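Docs Data Changelog Issues Wiki

# Favport care label set

Favport is a plain table of fabric care instructions, copied from the labels sewn into clothes and household linen. It was put together for the Dikier wardrobe app, but nothing in it depends on Dikier and you can load it into anything that reads CSV.

## What is in it

Each row is one label. There are 8 columns: item type, fiber, wash, bleach, dry, iron, dry clean, and notes. The wash symbol is stored as a short code — the full list of 38 codes is in codes.csv. Fiber percentages are kept as printed, even when they do not add up.

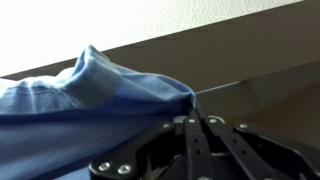
Labels in more than one language were entered once, using the English text where there was any. Turkish-only labels came from the Saraç list and were translated by hand. If a translation was doubtful, the original wording is in the notes column.

## Known problems

- Nearly 7 percent of rows have no iron code. The label was faded or had been trimmed.
- "Tumble dry low" and "tumble dry gentle" share a code in version 1. Version 2 splits them.
- Wool blends are thin on the ground. Do not use the set to work out what is typical for wool.

## Loading

Files are UTF-8 with a header row. Empty cells mean "not on the label" — they do not mean "not allowed." The August release renamed "temp" to "wash", so older scripts need that one change.

Related
Guvosus stain notes
Dikier import script
Saraç label list
Favport code table

Contact | © Favport | Back to top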